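Robotik-Praktikum, Skript Teil 3 – Vormachen von Hand und Teleop
D. Sisodia, Stand 4/1/20

Zwei Wege, Demos aufzunehmen:
Kinästhetisch = Arm selbst anfassen und führen. Kräfte spürt man direkt, dafür ruckelt es oft.
Teleop = Steuerung über Joystick oder zweiten Arm. Hände bleiben draußen, aber kein Gefühl für Kontakt. Anfänger fahren gern zu tief.

Aufgabe wie letztes Mal: Klötzchen mit dem Stift schieben, nicht greifen. Spitze knapp über dem Brett halten, erst kurz vor dem Kontakt langsam werden. 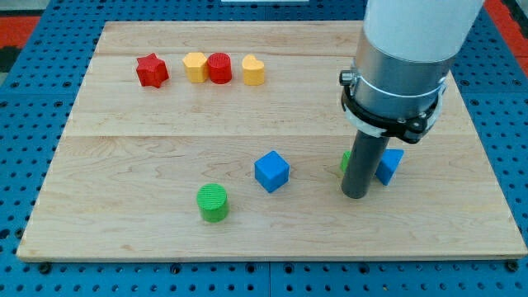

Pro Gruppe 32 Demos, davon mind. die Hälfte per Teleop. Startlage jedesmal ändern, sonst lernt das Netz nur eine Bahn auswendig (siehe Nareder-Datensatz, 200 Demos und trotzdem schlecht).

Merken:
– Pausen rausschneiden, vor allem am Anfang
– Zylinder rollen weg wenn sie kippen, Demo dann verwerfen
– Ziel in Worten mitloggen, z.B. "blauer Würfel zum gelben Herz"
– Zeitstempel prüfen!! Kamera und Gelenkwinkel laufen sonst auseinader

Auswertung dann in Raum 107. Fragen zu Kap. 4 bitte vorher per Mail.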